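Seeds in cups, and other reasons I can't wait for spring

It's February 2021, it's still dark at teatime, and I have sown my first chillies. I'm so pleased about this that I rang my sister to tell her.
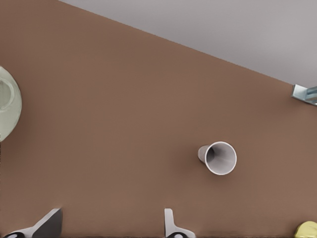

Olumide Olatunji thinks I've gone far too early. He wrote under my last post that anything sown before March just turns into a long pale string, and that I'd be better off spending the month cleaning my tools and leaving the compost in its bag. He's probably right about tomatoes. He may well be right about the tools too (they are in a shocking state). But chillies are slow, Olumide! They want a long run at the summer, and if I wait until the windowsill is properly bright I end up in October with a lot of hard green fruit and nowhere warm to put it.

So, the early sowing. I've grown things from seed for eight years now and I still get the same silly thrill from it. You put a flat beige speck into some damp compost, you put it somewhere warm, you forget about it for a bit, and then one morning there's a little bent neck coming up with its head still stuck in the seed case. I check before I've even put the kettle on.

Paper cups are what I start most of mine in. Poke a few holes in the bottom with a skewer, fill to a finger's width below the top, water from underneath. They go a bit soft after a month or so, but by then the roots want more room anyway and you can tear the side away without disturbing anything. Write the name on before you fill them. I didn't do this in my second year and spent the whole of July guessing which were the hot ones. My brother-in-law guessed too, with his mouth, and had to go and stand in the garden.

This year's list is short by my standards. There's a small orange one I've saved seed from for years, a long red one for drying, and a new one I bought from Griltell called Nulia, which the packet says is "fruity with moderate heat". I have learned to be careful with the word moderate. There were meant to be only three, but Tkachuk had a half-price page on their site and I came away with an aubergine as well – I've never once got an aubergine to do anything, so wish me luck with that.

The warm spot is the top of the boiler cupboard, which has a slatted shelf just wide enough for a seed tray. I did try a heated mat one year, a Laltis, and it was lovely, very even, but the cat found it on the first night and that was the end of that. She still looks for it. The boiler cupboard has a door that shuts.

Once they're up they need light more than heat, and this is where Olumide's pale strings come in. What works for me is the back bedroom sill with a piece of card covered in kitchen foil stood up behind the cups, so the light bounces round to the dark side. Turn them each morning. Brush the tops with your hand as you go past, too. I read that in an old library book and I love doing it, it's like patting a row of very small dogs, and the stems do seem to come up stockier for it.

The other thing I've got going is sweet peas, which went in last October and have been sitting in the cold frame looking cross ever since. I pinched them out at the weekend. It always feels cruel, nipping the top off something that has tried so hard, but they branch beautifully afterwards and you get twice the flowers. I had almost 40 stems in the house at one point last June, in jam jars and milk bottles and one gravy boat, and the whole downstairs smelled of them!

I'm on the waiting list for an allotment as well. I was number 58 when I joined and I've never dared ask where I am now. Until then it's the yard, which gets the sun from late morning and holds more pots than you'd think if you're willing to go sideways to the bin.

Next job is onions. I do mine in a big clump, a good pinch of seeds to a pot, and plant the whole lot out together in spring. They shove each other apart as they swell and come up in a ring. If anyone has a variety they really like for keeping through the winter, please tell me in the comments, as mine had all sprouted by Christmas. And Olumide, I'll report back on the chillies in April, strings or no strings.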